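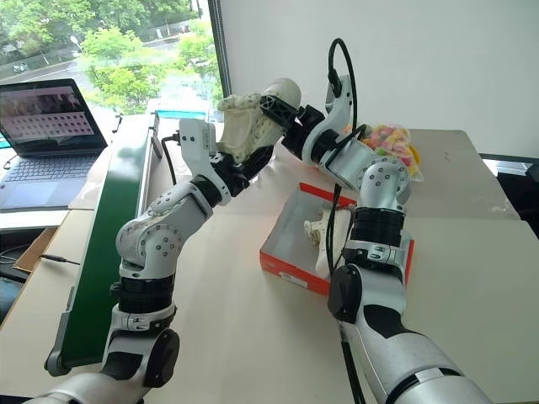 Does your mattress really expire after 8 years?

Every June the mattress sales come around, and with them the warning that anything older than eight years is ruining your back. I have been trying to find out who came up with eight. So far I have a sales flyer, a web page that cites another web page, and a salesman at the Etdale outlet who told me it was "pretty much science."

He was selling the Vestero, a foam model priced a little over $2,000. When I asked what happens to the foam in year nine, he said it loses support. How much? He didn't have that. Was it the same for a person who weighs 120 pounds and a person who weighs 250? He thought probably not. The warranty card, which I asked to read before he rang anybody up, covers sagging only past a certain depth, and only if the bed has been kept on an approved base the whole time. Approved bases are sold in the next aisle.

Fionnuala Gilmartin wrote in after the last issue to say she replaced hers on schedule and slept better right away. I believe her. I also sleep better the first week after I wash the curtains and buy new pillows, and she mentioned she had done both. Lefteris Chatzigeorgiou wrote to say his is 19 years old and he has no complaints, which doesn't prove much either, except that he is easy to please.

What I'd trust more than a date on a calendar is your own bed. Lay a broom handle across it with the sheets off and see if there is a dip under the handle where you sleep. Flip it or turn it if the label allows. Notice if you wake up stiff at home but fine at your sister's house. If you do, and it keeps up for a month or so, go shopping, and lie on the thing in the store for longer than feels polite.

The "sleep trial" deserves a hard look too. Girodora, the other big name at the outlet, promises 47 nights, but the clock starts on the order date and delivery can take two weeks. There is a pickup fee for returns, in small type on the back of the form. Ask for the number before you sign, and get it in writing.

Dorottya Kiss takes on extended warranties next issue. Send her your receipts.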